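3.2 Sorting of mixed cutlery into a single container

The second task concerned the storage of tableware that does not belong to a matched set. Earlier work on kitchen order has mostly looked at divided drawers, where each kind of utensil has a fixed slot and the choice of place is made in advance by the maker of the tray. In an undivided container the choice is left to the person tidying, and the order in which items go in affects how the later ones stand. Verbeke and Peeters (2016) called this the crowding effect, but measured it only for forks and spoons of equal length.

We therefore used a mixed stock. Items were bought second-hand or taken from household surplus, and were chosen to differ in length, weight, handle shape and finish. Chopsticks were included because their length raises the centre of gravity above the rim of most upright holders. The container was a white plastic caddy with perforated sides, open at the top and without inner walls. Each trial began with the caddy standing upright and empty, and with the utensils lying in a heap on the table beside it. The heap was not arranged, and items were allowed to overlap. 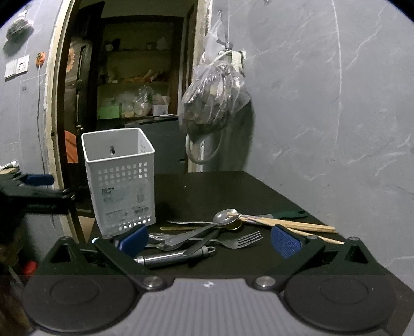 Figure 4. Starting state of a trial in the sorting task: empty caddy and unsorted heap, including spoons, a fork, a knife with a dark handle and wooden chopsticks.

Trials were coded by two raters (Teun Vandenberghe and Toon Van Acker) using the Istum scheme, which records the order of removal, the end placed downwards and any contact with items already in the caddy. A trial ended when the table was clear or when seven minutes had passed. In total 200 trials were coded. Disagreements between the raters were settled by a third reading.

Three points of procedure need mention. First, utensils lying underneath others were often moved before they were lifted, and such moves were coded as clearing, separately from placing. Secondly, thin rod-like utensils could come to rest at a steep slant against the perforated wall. These were accepted as placed if the lower end touched the floor of the caddy. Thirdly, an item that fell back on to the table was coded again from the point of the fall, and the earlier placement was kept in the record as a failed one.

Handle-down and handle-up placements were both allowed. The Jamow guideline for shared kitchens asks for blades to point downwards, but we gave no such rule, as we wished to see which end was chosen when nothing was said. Results for knives are reported apart from those for the other utensils in Section 4.1.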